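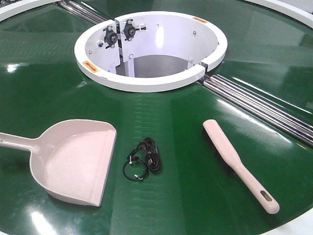
Price the dustpan as well as the arms

Sep 9, 2025

Every autumn the same kind of budget line comes round, and this year ours says "dual-arm sweeping cell, 1 off". Norkura wants to sell us two arms to go over the round sorting table at Tullinholm with a dustpan and brush, picking up the stray cables and chargers that the line leaves behind. I have read the proposal twice and I still can't find the part where somebody works out what it costs to own.

The purchase price is there, in bold. So is a payback of 15 months, which rests on the arms doing the job every shift from the first morning. We have bought equipment before. The last conveyor was promised for May and spent its first 6 weeks waiting for a guard.

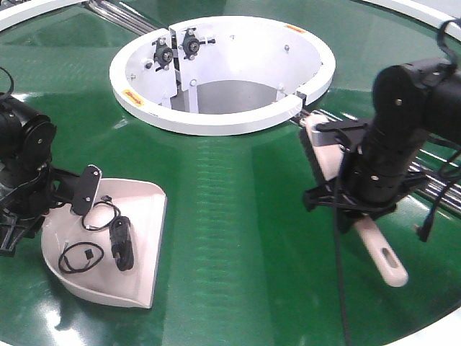 My trouble is with what sits outside the quote. Gripper pads wear. Cables snag, and I mean the arms' own cables as much as the ones they are meant to sweep up. The table is shiny and the lights over it are strong, so I'd like to know who pays if the cameras struggle and we have to change the lighting. Norkura's answer was that this would be "scoped at installation". In my experience that phrase has a number attached, and you learn it after you've signed.

Then there are the tools. A household brush and pan cost next to nothing, which everyone at the meeting found charming. Fine, but they were shaped for a hand. If the handle has to be swapped for one that fits the gripper, we are buying special parts from one supplier for as long as we keep the machine.

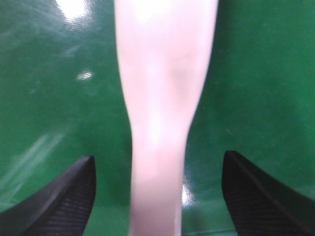
Lacson's rival bid is cheaper and vaguer. It lists 303 hours of support without saying whether travel comes out of them. I wouldn't sign that one either.

What I would do is hire. Take one cell for two months, put it on the worst shift, and write down every time a person has to step in and how long they stand there. Leave the capital line blank until those sheets are in. If the figures are good I will happily be wrong, and we'll have lost a bit of time and a hire fee that any finance office could swallow.

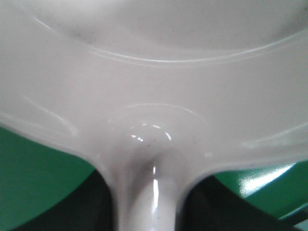
A reader in Tratville wrote to say that hiring is how they got stuck: the trial was extended, then extended again, and by the end they had paid more than 2 thirds of the purchase price with no machine to show for it. I accept the warning. Put an end date in the hire agreement, and have the van booked to take the thing away.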